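What I Learned About Plant Dyes (and My Own Patience)

For my textiles project I wanted to know if you can get decent color out of stuff most people throw away. My partner Afiq Sitompul was in from day one, mostly for the avocado pits, I think. We called the project Lirilar, after a word his little cousin made up, and the name stuck.

The plan was simple enough. We saved onion skins, avocado pits and red cabbage for most of January, then dyed cotton swatches and washed them over and over to see which colors held up. I had 12 swatches, he had 11 (one went down the drain, long story!). Each pot simmered for 2 hours and then sat overnight with the lid on.

My biggest mistake was skipping the scouring step on the first batch. Cotton has waxes in it that keep dye out, so you really have to boil it with washing soda before anything else. Our first onion batch came out blotchy and kind of sad, and I had to start over.
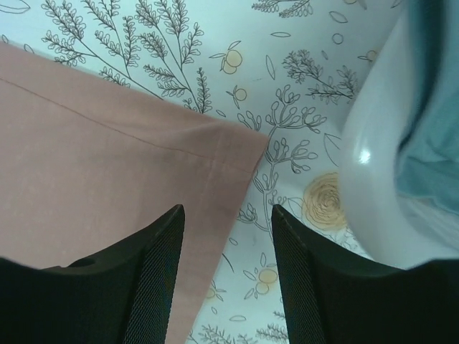

The second batch went so much better. We scoured everything, soaked it in soy milk so the dye had something to grab, and let it dry for a few days before dyeing. Cabbage was still a letdown – gorgeous purple in the pot, gray after three washes. Onion skins won by a mile and I'm still a little obsessed with that gold.

If I did this again I'd test the water too. Afiq lives over in Clellau and his swatches always came out duller than mine, even with the same recipe, and we never figured out why. My guess is minerals in the tap water, but that's a guess. I'd also write down the pot temperatures properly, my notes for week one just say "pretty hot."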